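Director's cut of The Kesley Road, worth it or not?

keegan_lowther
28 September 2026

Ok so the longer cut is finaly out and I watched it last night, all of it, in one go. Theatrical was fine. This one is a different movie. Want to know where people land before I write it up for my blog.
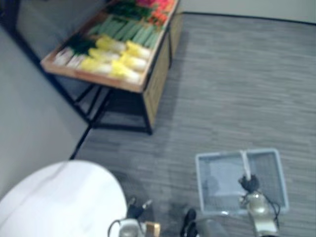
For anyone who missed it the first time, Rahel Kaufmann's second feature, the one after Figueroa. Two sisters, a dead father, a trucking company nobody wants to run. Theatrical cut opened in August and was gone from my town in 19 days. New cut puts back the whole subplot with the older sister's ex-husband, plus a longer wedding. Also a new ending, sort of. Same shot, different music.

My take: the ex-husband stuff fixes the middle. Before, she just drives off at the halfway mark and you had to guess. Now you know where she's going and why she's mad when she gets back.

brilon_fan
No. Disagree. Guessing was the good part. I liked not knowing where she went. Now it's a scene in a diner where two people tell each other things they both already know.

Wedding is better though, will give you that. The uncle's speech is the funniest thing Kaufmann ever shot.

waltraud_h
Haven't seen the new one. Is it on Flundico or disc only? My library has a hold list of forever.

keegan_lowther
Flundico has it, but check which version you're clicking. Both have the same poster. Cut is listed under "extras" for some dumb reason.

waltraud_h
Found it thx. Almost watched the short one again.

mreisinger
Marlies here, I run the little film club, some of you know me. We showed the theatrical to our group and half of them were lost by the end. Who is the man at the funeral. Why does she sell the truck. I had to explain it in the parking lot. If the new cut answers that then I'm for it, and I don't care about the diner.

brilon_fan
It does answer who the man is. It answers it twice.

konny_h
Coming at this from the editing side, cut shorts for years. The long version isn't badly cut, it's just cut like a TV show. Every scene gets its ending. Somebody leaves a room, door closes, beat, next. Theatrical would chop out of a scene mid sentence and you had to keep up. That was the style. Figueroa was the same way and people loved it for that.

Also the music. Who put strings on the last shot. It was dead quiet before, just the engine. Now it's telling me to be sad.

keegan_lowther
Hadn't thought about the engine. Ok yeah. That one hurts.

Still think the lead is better in the long cut. There's a bit where she tries to call her dad's old number and gets somebody else, and she just keeps talking to the guy. How was that ever left out??

konny_h
Agreed on the phone call. Best scene in either version. Put that in the short one, lose the rest, done.

mreisinger
So Konrad you want a third cut. Of course you do

konny_h
Always.

sprocket338
Is there a reason nobody's talking about the brother in law? He's in it for what, five minutes in the theatrical, and now he basicly gets a whole arc and it goes nowhere. He buys the boat. He sells the boat. Why the boat.

brilon_fan
the boat is great, leave the boat alone

sprocket338
Boat is filler.

keegan_lowther
Boat pays off at the wedding! The uncle's speech is about the boat. You don't get the joke without it.

sprocket338
Ok but then it's forty minutes of setup for one joke.

waltraud_h
Back. Watched it in two sittings, had to sleep. I'm with Marlies, I followed it this time. Never got that the two women were sisters in the first one, I had them as cousins?? Cried at the phone call. Did not mind the strings. Sorry Konrad.

Thought the diner was too long. Coffee gets poured three times.

konny_h
Forgiven. Not the strings tho.

mreisinger
Booking it for the club then. Anyone know if you can get the long cut for a public showing or is it home only?

keegan_lowther
Not sure. The distributor was quick when I wrote them about Figueroa, try the contact form. Ask for the long version by name or they'll send the other one.

brilon_fan
Show both and let them fight

mreisinger
The chairs at our place are not made for that. Emailed them just now, will post what they say.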